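Open day demonstrators wanted, Skarnside, December 2021
Fustex is taking on 7 demonstrators for its manipulation open day. The work is sorting small items by hand-held gripper in furnished rooms. 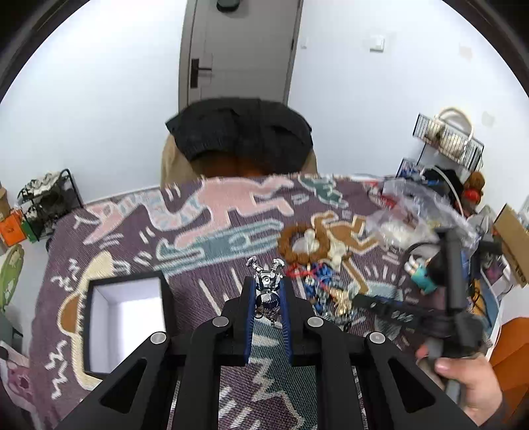 Do applicants need previous experience with robots?
Training is given on site the day before – one session, paid at the same rate as the open day.

Demonstrators work in pairs, 9 visitors to a group, and repeat each task for every group. Steady hands and clear spoken English are required. Travel from Tillden is refunded.

Apply in writing to Sveva Marchetti, Fustex, quoting reference 389.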